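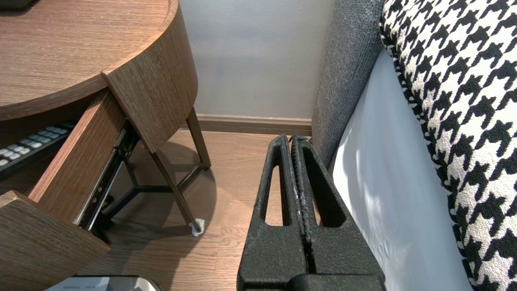 Posted by Leonor Rocha in Home Builds, April 2021

Getting a home arm to work round a bedside table. Quick write-up, arm's still on the bench and I want my evening back.

You need: the arm, a two-finger gripper, cable ties, felt pads, the Skelier controller (any will do), a round table with a drawer. Mine's the Clollow build, parts came to 1,368 all in.

Step 1. Drawer first
Pull the drawer right out to its stop before you teach anything. Metal runners stick out further than you think, and a fingertip will find them. Leave the remotes in, you want the real clutter. Fingers shut for every approach. Open them only once you're over the drawer.

Step 2. Find the table edge
Round tops are a pain. No corner to zero on. Creep in at 25 per cent speed with the fingers closed, stop short of the rim, save the point. Do it again further round. Save those too. Jirkix works out the circle from the points, or do it on paper like I did the frist time. 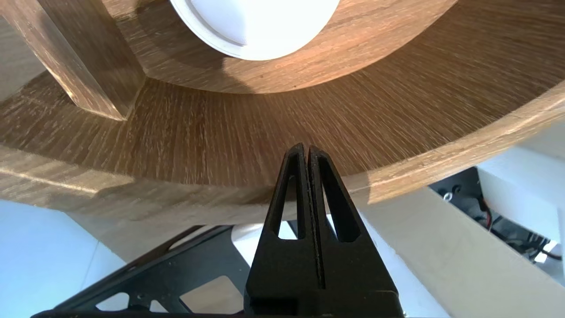 Step 3. Low passes
Legs next. Slanted legs are worse than straight ones – what clears at the top won't clear at the floor. Teach a separate low path and keep it well out from the feet. Move any cables on the floor now, not later. Check the baseboard side as well, fingertips get there before the rest does.

If a path feels tight, bin it. Start again from the saved rim points.

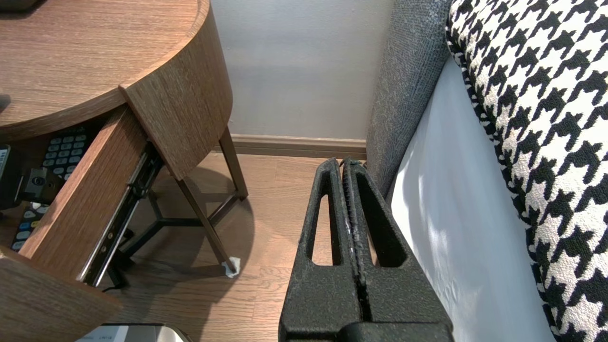 Can I use the same saved points if I move the table?
Only if you put it back in exactly the same spot. Otherwise redo the rim points, then shift the rest to match. Tape marks on the floor help.

Step 4. Reaching over the top
Last and slowest. Come in high, elbow up, then drop the wrist. Don't drag across the tabletop. Anything with a cord gets its own no-go box, and make the box bigger than looks sensible. Tibor Pintér's settings from the Goel thread are a good start, but his wrist limit was to generous for mine, so I
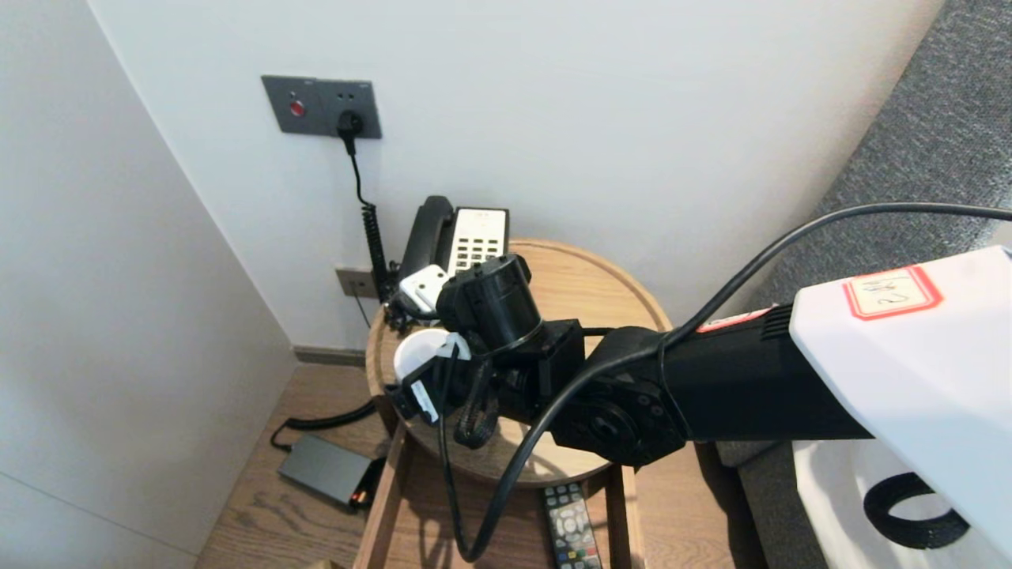
pulled it in a bit and saved it as a new profile. Base counter reads 3,323 at the near side and 3,630 at full reach on mine. Yours will differ, write them down.

Then tie the cables with slack at every joint, run the lot at slow speed, hand on the stop button. Speed up after a few clean runs.

Phone buttons next, when I get to it.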